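Arrumação de Peças Pequenas em Caixas de Bancada
Ficha do conjunto de dados, versão 3

Resumo

O presente conjunto reúne registos de arrumação de objetos de pequena dimensão em caixas abertas, sobre mesa. O material foi preparado pela Truststead, no espaço de Vuvitthorpe, no âmbito do projeto Roto, e destina-se ao estudo da organização de bancadas: escolha do recipiente, distância entre a peça e a caixa, ordem de recolha e estado final da superfície.

A versão atual contém 88 sessões. Cada sessão corresponde a uma única arrumação, desde a disposição inicial das peças até ao momento em que o registo é encerrado pelo operador.

Conteúdo

As peças são blocos e cilindros de tamanho reduzido, de cores variadas. O recipiente é uma caixa de plástico do tipo utilizado em oficinas para parafusos e miudezas, com a frente aberta e o rebordo inclinado. Este formato permite retirar o conteúdo sem levantar a caixa, mas a orientação da abertura condiciona a forma de depositar as peças, razão pela qual é anotada em todas as sessões.
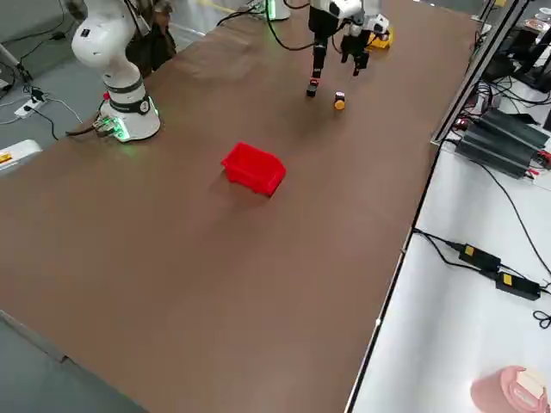 A posição da caixa sobre a mesa varia de sessão para sessão. Não se utilizam marcas de referência no tampo; a colocação é feita à vista, devendo ficar espaço livre suficiente em redor do recipiente. As peças podem ser colocadas de pé ou deitadas, próximas entre si ou afastadas.

Estrutura dos ficheiros

Cada sessão ocupa uma pasta própria, com as imagens, um ficheiro de anotações e uma nota de texto livre. Os campos de anotação são os seguintes:

peca: forma e cor dominante do objeto
recipiente: cor e tipo da caixa
abertura: orientação da frente da caixa em relação à mesa
estado_final: arrumado, parcial ou interrompido
observacoes: texto livre, em português

O campo estado_final refere-se ao fim da sessão e não deve ser deduzido a partir de uma imagem isolada.

Procedimento de anotação

As anotações foram efetuadas por duas pessoas em separado, segundo o guia interno Tsai. Em caso de divergência, prevalece a leitura acordada após nova consulta do registo completo. Cerca de 3 sessões mantêm o campo abertura por preencher, situação que será corrigida na próxima revisão, prevista para junho.

Limitações

O conjunto abrange um leque restrito de formas e não inclui peças transparentes, flexíveis ou de peso elevado. A nomenclatura das cores segue a perceção dos anotadores, sem medição instrumental. Os tons próximos do vermelho e do laranja devem ser tratados com prudência.

Condições de utilização

A utilização é permitida para fins de investigação e ensino, com indicação da origem e do número da versão. A redistribuição de versões modificadas deve ser acompanhada de uma lista das alterações introduzidas. Os pedidos de correção devem indicar a pasta da sessão e o campo em causa.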